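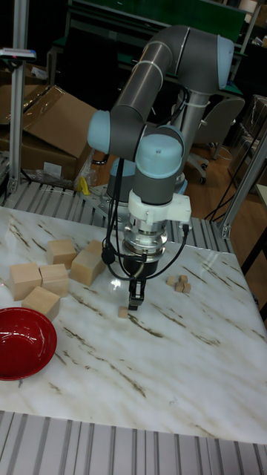
Natural-wood blocks and small cubes on a marble-patterned top, with a red bowl at the left.

Unfinished wood blocks remain a staple of the playroom shelf, and the differences between sets are mostly a matter of cutting. Skodel sells cuboids and cubes separately; Varnus mixes them in one bag. Either arrangement works if the faces are square. A cuboid that is out by a fraction at one end will lean once four are stacked, and small cubes show the fault sooner.

Checking takes two minutes. Stand the blocks on a hard, level surface, push two together along the long side and look for light in the join. Repeat with each pair of faces. A carpet hides errors.

Bare wood should be wiped with a barely damp cloth and left to dry for 20 minutes before it goes back in the box. Soaking raises the grain. Rough corners can be eased with fine paper, working along the grain. Small cubes are best kept in a lidded tub and away from children under three.

Dodum reviews stacking boards in December.

Contact us | © 2025 Dodum | Back to top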